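Home Features Homes & Habits Food Letters Subscribe

The drawer of good intentions

November
By the Features Desk

Every house in Nirndale has one. Ours is the second drawer down in the bathroom, and it has not closed properly for nine years. It holds the things that might one day save a life, buried under the things that came free with them.

I emptied it onto the kitchen table one evening at 5, meaning to be done before supper. By supper I had a hill of blister packs, two thermometers that disagreed with each other by most of a degree, an eye bath with no known history and enough crepe bandage to wrap a pony. There was also a tube of something for stings that had gone out of date before we moved in. We must have packed it, carried it fifty miles and unpacked it again with care.

The medical drawer resists tidying because throwing any of it out feels like tempting fate. You can be brisk with old jumpers. It is harder to be brisk with a sealed sterile dressing, which sits in its wrapper looking blameless and asks what you plan to do when someone comes off a bicycle.

Then there is the packaging. I had thought I was sorting medicine and found that I was mostly sorting plastic. Tubes inside bags, bags inside boxes, leaflets folded to the size of a stamp and never to be folded that way again. Of the 37 items I put back in the drawer, I would guess that half the bulk was wrapping. The shops along Furivard Street will sell you a box to put it all in, and the box comes in a bag.

My mother kept hers in a biscuit tin with a picture of a castle on the lid. It held plasters, a bottle of pink lotion and a pair of tweezers, and we were raised on that. I don't recommend it as a system, though the lid did shut.

What works, as far as anything does, is sorting by shape. I tried sorting by ailment first and came unstuck at once, as nearly everything we own is for "minor irritation", a phrase that could cover the whole household. So: flat things in one place, bottles standing up in another, and anything long and stiff in a tub of its own. A plain white bin with thick sides will do very well. The flat things slide about and get under everything else. The long ones roll.
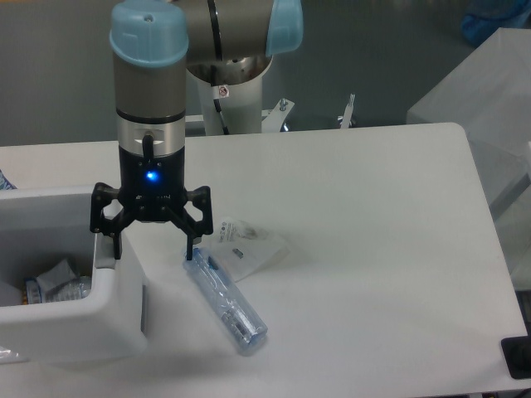 A syringe-like item in its clear tube, with a crumpled printed bag beside it and a white bin close by.

Clear packets are their own small trial. On a white table they all but vanish, and the print on them is set for younger eyes than mine. I have taken to tipping each one towards the window before deciding anything. The firm habit in our house now is that whatever can't be read goes in the bag for the chemist at Flurnia, who takes back old medicines and has so far been too polite to remark on the amount.

The dog, Ban, turned out to have more medicine than the rest of us put together — drops, wipes, a cone — and now has a shelf. The crepe bandage stayed. So did the eye bath, which I rinsed and put back behind the plasters, and the drawer closes if you lift it slightly to the left.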